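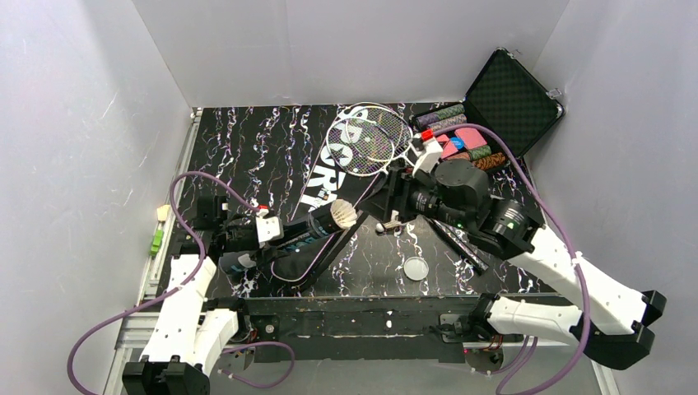 Tove Riis wrote most of her second album in a sports hall changing room in Pindcombe, which she rented by the month until the badminton club wanted it back. She says the acoustics were dreadful and the showers worse, and she would return tomorrow. The club gets its own song on the record, "Feathers", a slow waltz about a white shuttlecock at the end of its black tube, and it is the only love song she has written that she is prepared to sing in front of her mother.

"People think it's a metaphor," she said. "I've stopped correcting them. It makes me sound deeper."

The album is called Larneck, after the village where she grew up, and it came out in February to the kind of reviews that use the word "quiet" a lot. Riis, 51, has read them all. She spent two decades playing viola on other people's records and tells me she can be found on a good many of them if you turn the treble down and have patience.

Her first album under her own name sold about 400 copies. She knows where a fair number of them went.

"My aunt had a box in the porch. If you came about the boiler, you left with a CD."

Larneck has done better, helped by a producer, Mahsa Ahmadpour, who took the demos home and removed nearly everything. Out went the choir and the second viola. A harmonium that Riis had driven across three counties to borrow survives as a single note near the end of "Pokik", and you have to want to hear it.

"I was furious for a week," said Riis. "Then I played it in the car and thought, oh, there's a singer on this."

Ahmadpour, who joined us halfway through the second pot of tea, remembers the week as being closer to a month.

"She sent me a postcard," Ahmadpour said. "It just said 'harmonium' with a question mark."

The singer, when you get to her, is low and a bit dry, and leaves gaps where you expect a chorus. On "Jalali", the longest track, she gets through two whole verses before the drums bother to turn up. It was recorded in one go with the window open, and a van reverses through the bridge. They tried it again with the window shut and liked it less.

Touring is a newer worry. Violists sit down, Riis points out, and generally have someone to hide behind. Her largest crowd so far was 2,000, at an outdoor show where she was on before lunch and a good half of them were queuing for chips.

"They were very polite about it. One man clapped with the fork in his hand."

She has started on a third record and won't say much, except that Ahmadpour hasn't been sent anything yet and that the choir may be back.

"It isn't back," said Ahmadpour.

Riis poured her some more tea.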